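# Two Arms and a Workbench

*What happens when a shared workshop in a former print shop decides it wants robots*

The first thing you notice at Medutbridge is the smell of warm plastic. The printers run most of the day, and in November, with the windows shut, it gets into your coat. The second thing is the noise, or the lack of it. I had expected whirring. Small robot arms mostly hum, with a little tick when a joint settles, and after an hour you stop hearing them at all.

Medutbridge is a shared workshop on the second floor of an old print shop, open to anyone who pays the monthly dues and sweeps up after themselves. It has 15 members, a band saw with its own fan club, and since last spring a pair of robot arms that the members put together themselves. The project is called Kashyap. I heard three explanations for the name and liked all of them.

I've built my share of things at home (shelves, a guitar pedal, one very ugly lamp) and I came in assuming that a robot was a different order of difficulty. Parts of it are! But the thing that kept surprising me was how much of Kashyap is ordinary shop work. Holes need to line up. Screws need to be the right length. Somebody has to decide where the cables go, and then decide again once the arm has moved and pulled them tight.

The fingers are where the group has spent the most love. They're a style known as fin ray, a thin outer wall with slanted ribs inside, and if you press one in the middle it bends toward your thumb and wraps around it. You'd expect it to bend away. I must have done this fifty times while people were trying to explain other things to me. The idea comes from the way a fish's fin behaves, and it means a fairly dumb gripper can close on an odd shape and hold it without crushing it.

Getting there took five versions. The first was printed in a hard plastic and snapped along the ribs. The second was soft enough to fold up when it met a coffee mug. The third and fourth were good fingers on bad mounts, so they twisted whenever the gripper closed on anything off center. The fifth came out of the printer late one evening, and the people who were there tested it on every object within reach, including a banana and somebody's glasses.

The orange filament was a bargain, the end of a batch from a supplier called Lallorance, and now everyone is attached to it. There is real worry about what happens when it runs out.

Most of the talk at the bench is about cloth. Hard objects are friendly. A block stays a block wherever you put it. Fabric changes shape every time you touch it, and a robot that was sure of itself a second ago has to start over. So the members tie things up, roll things, fold things, and try the fingers against all of it, and they argue happily over what counts as a fair test.

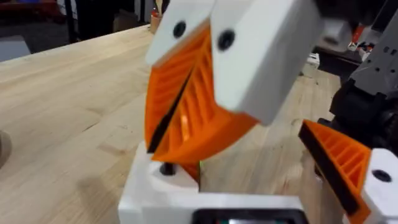
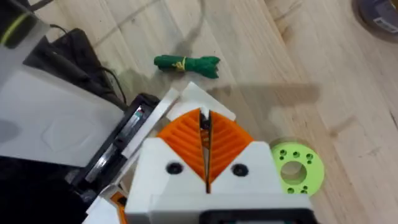
I asked what the arms are for, and got the slightly pitying look that model railroaders give people who ask where the train is going. There is an answer, sort of. A neighboring repair group, Sirnell, takes in worn clothes and mends them, and sorting the piles is slow work. Someday an arm might help with that. For now the pleasure is in the building, and in the moment when a joint you wired does what you told it to.

If you're tempted to try this at home, the advice I collected was cheerful and practical. Start with one arm. Buy twice as many screws as the parts list says and keep them in jars with lids. Leave slack in every cable, then add some more. Print your fingers before you print anything else, even if you have nothing to bolt them to yet, and carry one around in your pocket for a week. You'll learn a lot by squeezing it on the bus.

And find a solid table. Kashyap spent its early weeks on a folding one, and a good deal of what looked like bad programming was just the legs wobbling. The thick wooden top it lives on now came out of a restaurant kitchen and took four people and a lot of swearing to get up the stairs.

I stayed until nine at night, much later than I'd planned. By then a couple of members were deep in a debate about whether version six should have thicker ribs or just more of them, and one had already started drawing it on the back of a pizza box.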